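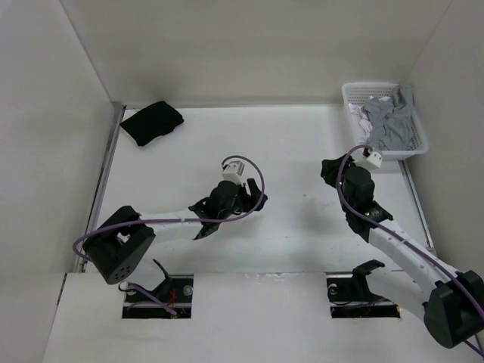

Can you just walk into the Negash laundry open day, or do you need a ticket?

Walk in. It's free, you sign your name at the front desk and they hand you a visitor sticker. Only the afternoon boiler room tour had a list, and that was full by 10.

OK, notes from the visit, typed up fast before I lose them. July, hot, doors at 9. Went with Nuria Endale, who runs the linen room at a guesthouse and had a list of questions. I had no list. I like laundries.

Parking is behind the building, not in front, the sign is wrong. Walk round past the loading dock and you come in through the soiled side, where the vans unload. They've painted a yellow line down the floor and you do not cross it from dirty to clean without washing your hands. Even visitors. Even if you only forgot your bag.

Sorting first. Hotel sheets, restaurant linen, and then what they call personal wash, meaning people's own clothes sent in by the bag. Personal wash is the small part of the business and the part I came for. Each bag gets a tag, tag goes through the wash pinned to a mesh sack, comes out the other end still pinned. Bereket Gidey showed us this part. Talks quickly, knows everything. He said 3,321 bags of personal wash went through last year and then went off to find a clipboard to prove it to Nuria. He did find it.

Washers: big, loud, a row of them, you've seen washers. Didn't stay. They do not mix black with anything, not even dark gray. Gray goes in with gray. I've been putting my grays in with blacks for my entire life and nothing awful has happened but apparently it dulls the gray over time, leaves it sort of flat looking. Bereket would know.

Dryers — same. Lint gets pulled every 16 loads, there's a chalk tally on the wall. Warm in there, moved on.

Then folding, which I could of watched all day. White basket in the corner with the lattice sides, gray clothes heaped in it right up over the back rim, a bit of something white showing underneath, and a black cloth already folded and laid out flat on the white surface. That's in the picture at the top. Love a basket with holes in it. I asked Bezawit Fikre, who teaches the folding table, why you'd want open sides and she said you can see what's at the bottom, and the bottom is where the odd sock is.

Her method, as far as I got it down:

Take from the top of the pile. Don't dig.
Shake it once, hard.
Lay it flat and smooth it outward from the middle with the side of your hand.
Sides in first, then bottom to top. Never top to bottom, the collar ends up buried.
Put it down away from the basket so you don't knock it back in.
Don't go back and fix it. If it's a little rumpled it's a little rumpled.

That last one got an argument out of Nuria, who fixes everything. Bezawit said a stack straightens itself once there's weight on it and the time you spend fussing with one cloth is two more cloths. They went at this for a while. Friendly. I ate a cookie.

They had a try-it table for visitors. 100 dish towels in a heap, fold as many as you like, someone shakes them all out again after. Kids were very into it. One boy rolled his instead of folding, tight little tubes, and Saron Zeleke (front office, was running the table) let him fill a whole shelf with them. I did a dozen or so and got worse as I went. My towels leaned.

Surface matters more than I'd thought. Too soft and the cloth drags, too slick and it slides off when you turn. Also pale is better, dark lint shows and you wipe it down. Mine at home is the bed, which Bezawit says is the worst possible choice, too low and too soft. My back agrees.

Small display of supplies by the exit. Skunex had a stand with detergent samples, unscented, took three. Sokero had hanging racks, nice ones, the fold-down sort that go on a wall. Price on the rack was 370 and I put the leaflet back. Nuria took two leaflets.

Catrin Harries gave the short talk at noon, fifteen folding chairs or so and more people than that standing. History of the place, how they came over from the old building in Drurkunholm, how the first winter the pipes froze and they hung tablecloths in the hallway. Good talk, bad microphone. She took questions after and almost all of them were about stains. Red wine: cold water, blot, don't rub. Candle wax: let it go hard, scrape with a spoon. Turmeric: she just laughed. Then she said sunlight, try sunlight, and don't expect much.

Things to know if you go next time:

Wear closed shoes, they turned away a man in sandals at the yellow line and he had to look through the window.
Food is coffee and cookies only, gone by one.
Restroom is up a flight of stairs, there's an elevator but you have to ask for it.
Go to folding early. By late morning you're watching the backs of heads.
Strollers OK everywhere exept the dryer room.

Didn't get to the boiler room, see above. Nuria did, she'd put her name down, and came out with wet hair and a very long explanation of condensate that I'm not going to try to repeat.

Home by three. Got the black things out of the gray pile and folded on the kitchen table, standing up, sides in first. The samples from Skunex are still in my bag, will try one on the towels and add a line here if it's any good.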